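Software meeting, cable picking cell – Indusholm, April, started at 14.00

Present: control, perception and planning from Stestis, two people from Kettunen (by phone)

## 1. Planning

The new planner build is running on the cell. Out of 100 replayed pick requests, 7 ended with no path. Most of these start too near the wall. Planning will raise the minimum distance and run the same set again.

## 2. Control

The Galent driver sometimes answers late when the gripper gets an open command. Kettunen asked for the logs – they will be sent after the meeting.

## 3. Perception

The mask still joins the cable with bright reflections on the orange wall. It was agreed to label the white plug and the black connector as separate classes. The loops stay in one class for now.
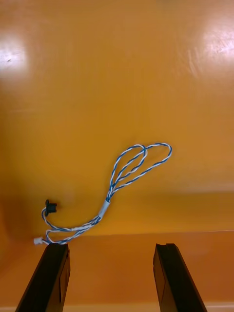
## 4. Next steps

- Perception: new labels and training, in 2 weeks
- Planning: repeat the replay
- Control: send logs to Kettunen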